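Week Five: Containers, Surfaces and the Stuff on the Counter
Handout for the Thursday group, Home Organization Basics

Hi all. These are my notes from last time, typed up and padded out a little because three of you were at the back next to the radiator and told me you missed half of it. Hawi Wubshet was kind enough to lend me her notebook for the part where I wandered off into a story about my aunt's spice drawer, so if something sounds more sensible than what I said out loud, thank her.

If you missed week four (drawers), get that handout first. I use the words "home," "parking spot" and "overflow" the way we defined them there and I'm not going to go through them again.

1. Start with the surface

Before anybody buys a container, I want you to look at the surface it's going to stand on. Last week I asked you to clear one counter, shelf or tabletop at home and leave it clear overnight. Etenesh Kassa did her bathroom vanity and said she kept putting her keys on it just to have something there! That's very common. A clear surface pulls things toward it, and you learn a lot from what turns up by breakfast.

Write down what turned up. Keep the list. We'll use it for the exercise at the end.

A few things about pale surfaces, because so many of you have them. White and off-white tops make everything look a bit further apart than it is. They also show crumbs, which I think is a good thing (Mulugeta disagrees, he has a toddler). If you're putting a light container on a light surface, you're relying on shape and shadow to make it look like it belongs, so the shape matters more than it would on dark wood.

2. Straight sides, ribbed sides, smooth sides

We spent a long time on this and I'd do it again. The outside of a container isn't only decoration. It changes how the thing gets handled and how it gets cleaned, and whether you'll still like it in November.

Smooth sides wipe down in one go. They also show every fingerprint, and if your hands are damp a tall smooth one is a pain to pick up.

Ribbed or fluted sides are nicer to hold and they hide fingerprints well. The price is dust. It settles into the grooves and a flat cloth skips right over it. Use a soft brush – an old clean toothbrush is fine – and go in the direction of the ribs.

Textured or woven sides we're leaving for week seven, when Milovan Mladenović brings his baskets.

Look at the bottom inch too. Some ribbed containers carry the ribs all the way down, and then the grooves collect whatever gets pushed along the counter. I much prefer a plain band at the base. You can run a cloth around it without picking the thing up, and it gives the eye somewhere to stop.

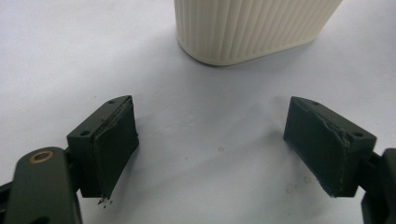

Fig. 1. Cream ribbed container on a white surface. Note the smooth band at the base and the rounded corners.

The other thing I like in Fig. 1 is the footprint. It's a rounded oval, and I went on about ovals for a good ten minutes, so here is the short version. Round containers waste the corners of a shelf. Square ones use the corners but they catch your sleeve, and they look crooked if they're turned even slightly. An oval with soft corners sits somewhere in between. It'll go against a wall without leaving a huge gap, and you can be a bit careless about lining it up.

Gerardo Villanueva asked whether cream next to a cooler white looks like a mistake. I don't think so. Two whites that are nearly the same but not quite can look off if they're the same kind of object (two towels, say). A warm container on a cooler counter just looks like a container on a counter. If it bothers you, put something with a real color beside it and your eye will stop comparing.

3. How tall is too tall

My rule is the elbow rule. Stand in front of the surface and bend your arm. If you have to lift your elbow above your shoulder to get something out of the container, it's either too tall or it's in the wrong place. That's it, that's the whole rule.

Tall containers are good for tall things. I know how that sounds! But walk through your kitchen and see how many tall containers have a layer of small things at the bottom that hasn't been touched in a year. Batteries, corks, a takeout soy sauce. The container didn't do anything wrong, it was just given the wrong job.

If you own a tall one and have nothing tall to put in it:
Use it for rolled things (dish towels, shelf liner, gift wrap offcuts).
Stand a smaller cup inside it so the small things stay reachable.
Move it to another room. The kitchen doesn't get to keep everything.

Mulugeta Tilahun has a tall one from Busel by his stove and he uses it for spatulas. He told us the handles all lean the same way and it tips when it's half empty. Dry rice in a zipped bag at the bottom fixes that, and you can change the bag when you feel like it.

4. Soft colors, matte finishes

The second half of class was about color and finish, mostly because Etenesh asked why everything in the stores is sage green right now. I don't know. It was all mustard when I started teaching this. But I do like the pale greens for counters and open shelves, and I'll tell you why.

A pale grayed green is quiet. It doesn't shout next to cream or white, and it's forgiving next to wood. You can add a second piece from another brand a year later and it won't matter much if the greens don't match. Try that with red.

Matte helps as well. A shiny piece throws back the window and the ceiling light, and a row of shiny pieces makes a small kitchen feel busy. Matte ones stay calm all day. The trouble is that some matte finishes hold on to grease, and some of the softer materials hold on to lint and smells too. Wash with warm water and plain dish soap, rinse longer than you think you need to, and let the piece air dry. No scouring pads, please. You'll get a shiny patch and it won't go away.

Then there are rims. Any time a piece has a raised rim with a groove tucked under it, that groove is where the gunk goes. Run a fingernail around it before you buy anything secondhand. At home, a cotton swab does the job, or the corner of a cloth wrapped over a butter knife (the dull kind, go slowly).

Big soft curves like the one below look lovely on a shelf, and they also take up more room than you'd guess in a cupboard. Measure across the widest part, never across the base.
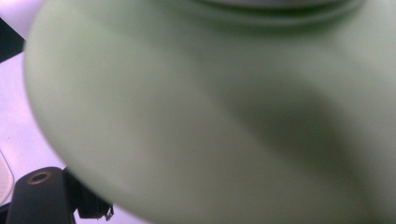

5. Exercise for next week

Pick one surface. It can be the same one you cleared, or a new one if you're sick of looking at it. Then:

Get out your list of what turned up overnight.
Cross off anything that already has a home somewhere else, and walk it there.
For what's left, choose one container you already own. No shopping! I mean it. Gerardo, I saw the Skarker bag.
Put the container on the surface and live with it until we meet.
Make a note every time you reach for it and every time you move it out of the way.

If you get more "moved it" notes than "reached for it" notes, try it in a different spot for the last couple of days and see if that changes.

Bring the container if it's easy to carry. Wash it first, please, and empty it. We're going to line them all up on the long table and swap opinions about sides, rims and height, and I'd like at least one ribbed one, one smooth one and something with an awkward rim so we can practice with the cotton swabs. I'll bring the swabs and the soap. Bring your own cloth.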